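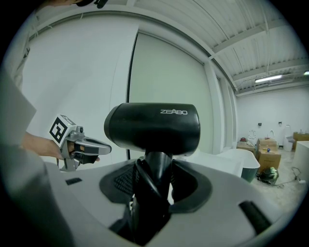
Station 2, two hand-held grippers and hair dryer (ZEABO).

Open day safety check – Kerkadden demonstration hall
Checked before doors, December 26, 2025. Form 3938.

1. Hair dryer held firmly by the handle in the gripper.
OK. Checked with the trigger released and squeezed again.

2. Dryer unplugged for handling practice.
OK. Plug stays with the station lead. Visitors may ask to see it switched on; the answer is no.

3. Second gripper, finger movement.
OK. Opens and closes freely. Keep the marker cube on top clean and do not lift the gripper by it.

4. Cables on floor.
ACTION. Thin black cable lying across the floor on the bathtub side. Tape down or reroute behind the boxes before the first group.

5. Bags and loose items.
ACTION. Dark bag with green patches on the floor in front of the cardboard boxes. Move to the Hoani store room. Small bottle on the lower box to go as well.

6. Bathtub and bathroom fittings.
Tub to stay dry all day. Children not to climb in. Sign ordered from Jallier, not yet delivered – use a handwritten one.

7. Lighting.
OK. Ceiling lights on.

8. Visitor numbers.
Limit is 86 in the hall and 10 at this station, including the demonstrator. Last year we went over at the station twice.

9. Rudent arm, station 3.
Not checked. Stop button to be tested by the day lead before power goes on. Barrier stays closed until then.

Result: stations 1 and 2 may open once items 4 and 5 are signed off. Station 3 on hold.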